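Calen launches the Studby, a small raised shelf for the bottles that live on your table

Eromport, September 3, 2022 – I'm Amber Geerts, I run Calen, and today I finally get to tell you about the Studby! It's a little shelf that stands on a table or worktop and lifts your bits and bobs up off the surface: a light wood board, thin black metal supports, and that's your lot.

It started with my own vitamins. They'd spread along the back of the kitchen table (next to the post, the keys, a plant I keep forgetting to water) and every breakfast began with me shoving them all to one end. Henk Groen, who does our metalwork, bent up a frame one evening in June and I've not moved a bottle since.

We went through 2 versions before this one. The first was too tall and I kept knocking it with the kettle. Henk would like it known that he preferred the first.

The Studby is on sale from today in our Eromport workshop and at Nolte, the homeware shop across the square. We've made 254 so far, and the first 100 go out with a free set of blank labels, so you can write on your own pots and jars. 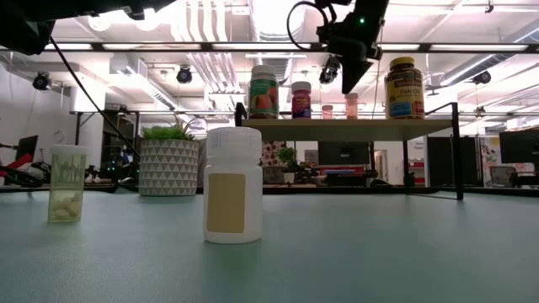 Home & Kitchen

The short ends stick up past the board, and I like having that black edge beside the first bottle. Fish oil with its yellow cap on the right, supplements on the left, pill vials in between, and there's still table left for a plant. Come and have a look, or ring the workshop and ask for me or Henk. We're happy to send a shelf out to any shop or magazine that wants to try one.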